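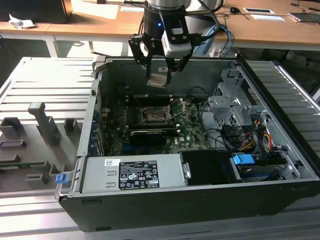
Since our last report the greater part of our time has gone into the handling rules for the Liremora cell, the ones your office asked us to put on paper before any further money was released for it. I am happy to say that they exist, that people are using them, and that they are a good deal shorter than the draft I showed you in March. Desktop computers were the right place to start, in my view, as so many different hazards sit within a hand's width of each other inside one case. With a processor socket standing open and its gold pins exposed, for instance, a thin metal plate hanging between two gripper fingers just above the rear of the case needs rather firm rules about where it may travel and where it may not, and those rules take up the first two pages of the document.

The rules themselves

We began with 24 draft rules, gathered from our own notebooks and from a long and very friendly afternoon with the team at Sabatier, who have been taking electronics apart by hand for years. Several of the drafts said the same thing in different words, and a few could not be checked by anyone, so they were rewritten or dropped. "Handle boards with care" was one of mine, I am sorry to say, and Mireille Chauvin crossed it out very politely. What replaced it says that no part may be carried over an open socket while the retention frame is raised, that the arm must lift straight up to the clearance height before it moves sideways, and that the operator must confirm the path on screen the first time a new case model is loaded.

The other rules I would like to mention are these.

Power. The case is unplugged and left to stand before it goes on the platform, and the operator signs for this on the job sheet. A power supply may be removed whole, but it may never be opened in the cell. We had some discussion about this one, and I think we came down on the right side.

Cables. Loose wiring inside the case is moved clear by hand before the arm is enabled. The arm's own cables are checked at the start of each shift for slack and wear, through the full reach of the job and with the arm at its slowest speed.

Storage. Any drive that may hold data is logged before removal and goes straight into the locked bin. It does not wait on the bench, even over lunch.

Stopping. Anyone in the room may stop the cell, for any reason, and will not be asked to justify it. The stop is recorded so that we can learn from it, and the sheet has no space for a name – Mireille felt strongly about that, and I have come to agree with her.

Trials

We ran 1638 logged picks under the new rules, mostly screws, brackets, covers and memory modules. I had hoped to reach 2000, but the Fultodeck fixture plates came late and the first set had to go back to have the locating holes opened up. The operators stopped the cell more often in the first weeks than I had expected, and many of those stops led to a change in wording. The clearance rule alone went through four versions. It now gives a height in place of the phrase "well clear," which each of us had been reading differently.

Training and cost

Nearly 700 dollars of the training budget remains unspent, and with your agreement I would like to put it toward printed rule cards for the bench. The on-screen version is fine for people sitting down, but an operator with gloves on does not want to be scrolling. All the present operators have now been through the half-day session, and Sevix has asked whether two of their people might join the next one. I said I would put the question to you.

Still to do

We have not settled how often the gripper force should be checked. The present draft says every 1000 picks, and Mireille would like it done more often when we are working near bare boards. There is also the matter of case models with riveted brackets, which the rules do not cover at all yet and which we are simply setting aside for the time being. I will send the revised text with the next report, along with the stop records, and would be very glad of your comments on the power section in particular.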